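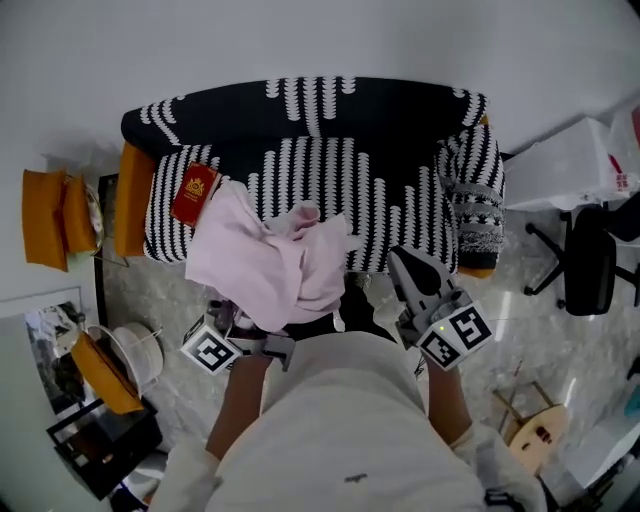 A sofa with a patterned black slipcover and a striped knitted cushion, with a pink cloth being lifted from the seat.

Illau's home textile swap returns on Saturday with a longer day and more room for large pieces, organizers said this week.

The swap takes slipcovers, cushions, curtains, throws and bed linen. Residents can drop items off from 9 a.m. and start choosing at 11. Entry is free, and people who bring nothing may still take up to three pieces.

Last year's swap drew 122 households and closed early when the tables ran out of space. This time there will be 14 extra tables, along with a separate corner for sofa and chair covers, which were the first things to go.

"People want to try a cover before they carry it home, and you can't do that on a table," said Verena Pfister, who runs the event. Visitors are asked to measure their sofa beforehand - width, depth and the height of the back - and write the numbers down.

Everything should be washed and folded. Zippers and ties need to work. Pillows with feather filling will not be accepted, and neither will rugs.

Brigitta Zwahlen will be at the repair table until 3 p.m. to sew on buttons and close small seams. She can take 60 jobs over the day, one per person.

Leftover textiles will go to the thrift store in Brunisell. The town has put 3,000 francs toward hall rental and transport. Parking behind the hall is limited.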